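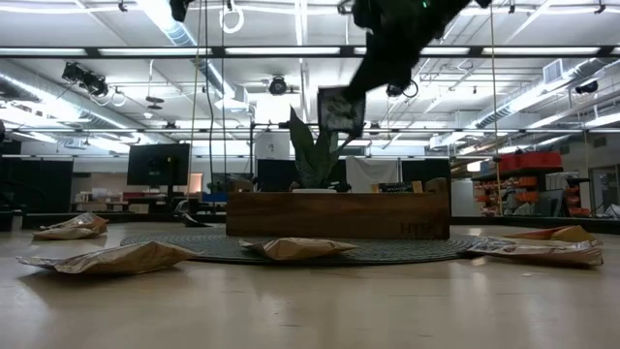 Vurkska Round Mat, Gray
Manufacturer: Vivmont
Category: Surface protection and work area marking
Sold: Singly or by the carton

The Vurkska Round Mat is a flat woven mat for tables, counters, shelving and hard indoor floors. It goes under planters, trays, crates and other objects that are set down and picked up many times in a day, and it protects the surface underneath from scuffs and grit. It is also used to mark a fixed position on a bench, such as the spot where an order tray is filled before the contents go into mailers.

Specifications

Shape: Round
Diameter: 300 mm
Thickness: 2 mm, uncompressed
Weight: 300 g
Color: Gray
Construction: Cord woven in concentric rings, outer ring bonded
Backing: None. Both faces are usable.
Use: Indoor
Carton quantity: 10

Diameter is measured across the outer ring after the mat has been unrolled and left flat overnight. Mats measured straight from the carton can read small. Color varies slightly between production runs. Order the full quantity together if the mats will be used side by side.

Use on tables

Place the mat on a clean surface with the bonded end of the outer ring facing away from the operator. A shallow tray can be set directly on the weave. Small boxes and flat packets can be placed on the mat without a tray, but thin card may catch on the rings when it is slid sideways. Lift it instead.

The mat holds position by weight and friction. On lacquered or waxed tops, use the Linix grip ring (ordered separately), which fits inside the outer edge and can be moved between mats. Do not use double-sided tape. The adhesive stays in the cord and cannot be washed out.

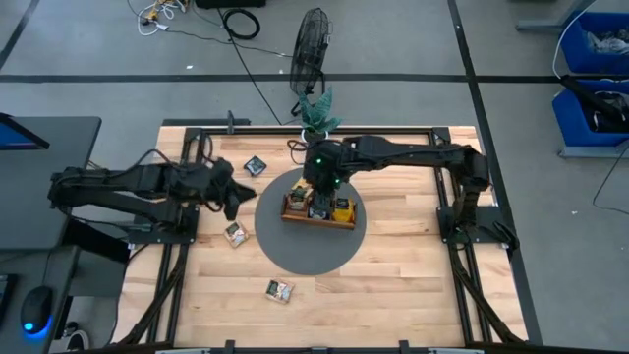
Round mat at the center of a wooden tabletop, with a shallow wooden tray for boxed items.

Use on floors

Suitable floors are sealed wood, laminate, vinyl, tile and sealed concrete. Sweep before placing the mat, as grit trapped below the weave will mark a soft floor when a heavy planter is turned. Long planters may extend past the edge of the mat. In that case center the load, or use a mat at each end.

The weave is open and passes water. Planted pots need a liner or saucer above the mat. If water gets through, remove the planter, dry the floor, and hang the mat until both faces are dry. Leaving a wet mat under a wooden planter can stain the planter base.

Keep the mat out of walkways. It has no anti-slip backing and is not intended to be stepped on.

Compatibility

Nic Giolla shallow tray: Suitable. Use the felt feet supplied with the tray.
Nic Giolla long planter box: Suitable with liner fitted.
Linix grip ring: Fits all gray mats. Does not fit the discontinued oval mat.
Heated surfaces: Not suitable.
Hot pans: Not suitable.

Cleaning

Shake out loose dirt or vacuum with a flat nozzle, following the rings. Wash by hand in lukewarm water with a mild detergent, rinse, press between towels and dry flat. Machine washing loosens the bond at the outer ring and voids replacement cover. Label residue from mailers can be removed with a plastic scraper once the mat is dry.

If the outer ring lifts, stop using the mat on tables. A lifted end will hook tray feet and packaging. Rebonding is possible when the loose section is shorter than a hand's width. Contact parts service before returning the mat.

Storage

Store flat or hanging. Rolled storage is acceptable for shipping only. Mats kept rolled take a curl, which can be reduced by placing the mat face down under an even weight for a night. Folding breaks the cord and leaves a permanent ridge.

Revision note

October: outer ring bond changed from stitched to bonded. Stitched mats remain compatible with the grip ring. Care instructions are the same for both versions.

Product contact: Darragh Cronin
Parts and rebonding: Vilhjálmur Bundgaard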